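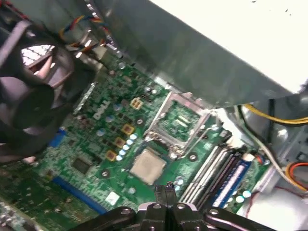

Socket open, load plate up. The silver square on the board looks like the processor.

Search this site
Search

Home Archive Hardware Notes Parts List Contact

Sat 16 May

The Dell on the bench has been waiting since December, when Fatemeh Ansari brought it over from the Westia office with a note taped to the side panel reading "slow, then off." It would run for a while, spin its fan up and shut down without warning. I put it on the shelf under the label printer and did other things for several months.

This post covers the processor: getting it out, cleaning it, and putting it back. The power supply and the drives get their own entry if I keep the machine.

Access first. With the side panel off, the cooler is the only thing between you and the socket. Mine has four captive screws. Loosen them in a cross pattern, a turn or two each, until all four spin free. The cooler will probably not lift. Old paste goes hard and grips both surfaces well, and pulling straight up on a stuck cooler is how people bend things. Run the machine for five minutes beforehand if it will stay on that long, unplug it, then twist the cooler a few degrees each way until it lets go.

The paste on this one had gone to chalk. There was a bare patch near one corner of the heat spreader where I doubt there had ever been any. That agrees with the symptom. The logging tool I left on it in December recorded 962 temperature samples before the last shutdown, and the final nine were all pinned at 100 °C. The cooler fins had a felt mat of dust along the intake side as well, so I can't assign the whole fault to the paste.

Next, the socket. The lever is pushed down and slightly outward, clear of its catch, then raised. The load plate swings up after it and stays up by itself. Lift the processor by two opposite edges. There is a small triangle on one corner of the package and a matching mark at the socket; make a note of which way it faces before anything moves. I draw mine in pencil on the back of whatever paper is nearest.

The pins in this kind of socket are on the board side. They are very fine and they do not spring back to where you want them. No cloth, no brush, no fingertip. If something has fallen in, use a hand bulb and patience. I look across the field from a low angle with a flashlight and check that the rows shine evenly. A bent pin shows up as a dull or bright spot in the pattern. I found none in this board.

Cleaning. I use 99 percent isopropyl and coffee filters, which leave less lint than paper towels. Wet the filter, lay it on the heat spreader for a minute, wipe from the edge toward the middle. Three passes got it down to bare metal. The metal stays a bit gray after that and I left it alone — polishing does nothing for contact that the paste won't do. The cooler base took longer, mostly on account of the machining grooves.

While the board was exposed I went over the capacitors. Flat tops are what you want. Any doming, or a brown crust at the base, means the board has a bigger problem than paste. This board passed.

Paste is Kļaviņa gray, the small syringe. I bought three of them from Linivport when they were clearing stock and I am on the last. It is stiffer than most and does not pump out much over time. A pea in the center is enough for a spreader this size. I have tried the X pattern and the thin spread with a card and have not measured a difference worth writing down.

Reassembly is the same list backward. Triangle to mark, processor lowered flat with no sliding, plate down, lever down. The lever takes more force than feels right. Cooler screws in a cross pattern again, a couple of turns at a time, until they stop. Then the fan cable, which I have forgotten twice on other machines.

Qianru Xie asked in the comments on the last post whether it makes sense to do any of this on a desktop this old. For parts value, no. The paste costs a couple of dollars and the job takes under an hour, and it will do as a print server or a box for the Jitstead scripts that currently run on my laptop.

Remaining on this machine: new coin cell, compressed air through the power supply, and a case screw to replace the one that rolled under the bench.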